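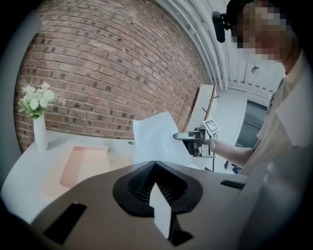

The Camham Public Library will open its renovated reading annex to all residents this month, following a construction period that began in March. The annex occupies the ground floor of the former Rizzi print shop, which the library acquired when the business moved to larger quarters outside the town center. Much of the planning was devoted to keeping the character of the older building while meeting current requirements for access, lighting and fire safety. Furnishings have been kept plain, with white tabletops and a tall vase of white flowers set against brick in reddish and darker brown tones. Several walls that had been covered with plasterboard for many years were uncovered and repointed during the work.

The annex adds 2000 square feet of public space to the library, which had been operating at the limit of its capacity. It includes a main reading area, a periodicals corner and three meeting rooms that may be reserved without charge by residents and local nonprofit groups. Seating has been provided for 177 readers across the two connected buildings. A step-free entrance on Ista Street replaces the former loading door, and the passage between the annex and the main library has been widened to allow two wheelchairs to pass.

Design work was carried out by Clumo, a regional firm that has completed several school and clinic projects in the area. According to the library, the firm was asked to keep noise to a minimum in the reading area, and sound-absorbing panels were fitted to the ceiling for that purpose. Heating and ventilation systems were replaced throughout, and the original front windows were repaired and fitted with new glass. 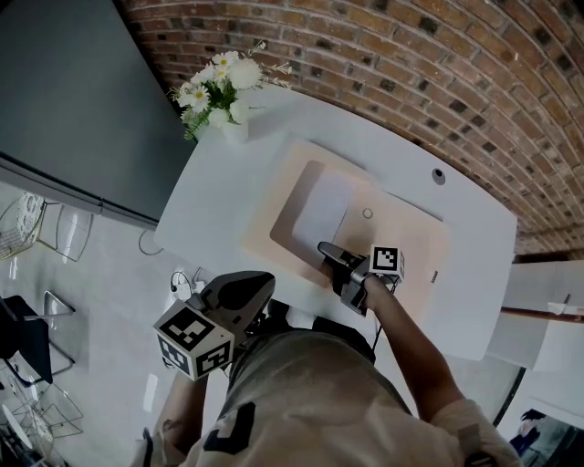

Meeting rooms and shared tables may be reserved up to 20 days in advance, either at the main desk or by telephone. The library expects strong demand from study groups, craft circles and tutoring programs, many of which have been meeting in private homes or in the lobby of the town hall. Tables with rounded corners, such as the white one with a pale peach mat on it, were preferred for group use, and people may work at them either seated or standing. Groups are asked to leave the surface clear at the end of each session and to report any damage to the desk. Food is not permitted in the reading area — covered drinks are allowed in the meeting rooms.

The annex will keep the same hours as the main library, with the exception of the meeting rooms, which will remain open one hour later on weekday evenings. Library cards already in use will be valid in both buildings. Residents who do not hold a card may apply at either entrance with proof of address, and temporary cards will be issued on the same visit.

Some services will be moved during the first weeks of operation. Newspapers and magazines will be transferred to the annex first, followed by the local history collection, which will be unavailable to readers while it is being shelved. Requests for local history materials may still be left at the main desk. Parking behind the main building is not affected.

Published by the Camham Public Library, October 2018.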